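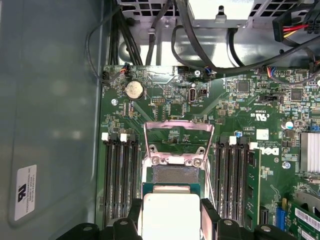 Family rooms at the Pultosham center: October progress

We're so pleased with where this has got to! Both nursing rooms off the Rirlow Hall lobby are open, with soft chairs, outlets by every seat and a sink close by. Visitors used them 79 times at the Flilwood fair.

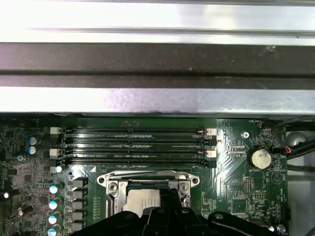

Kwok-wai Hsiao asked whether the doors could lock from inside, and they now do – the new latches went on Tuesday.

Signs are next. We've ordered 29, and the first 9 go up between the parking garage and the main entrance.

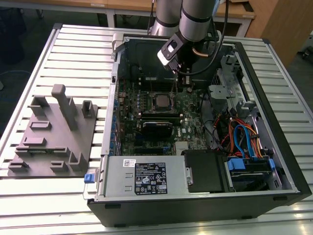 Desktop computer with its side panel off, on the work table.

Room booking still runs on paper at the front desk, and Yung-ching Chang would love to move it to a screen. A refurbished desktop would be plenty, and a tower that opens up from the side like this one is easy to look after. 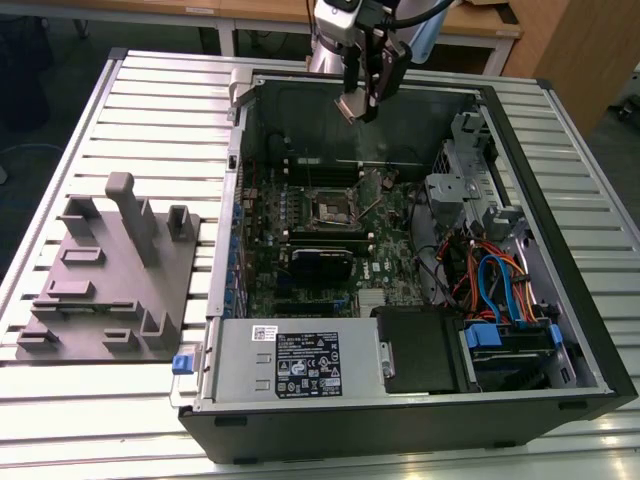

The Wu grant has covered everything so far, with enough left for a changing table in each room. We'd like your okay to order them now. A plain tower with a black outer shell would also tuck under the front desk nicely, so please let us know if that can come from the same money.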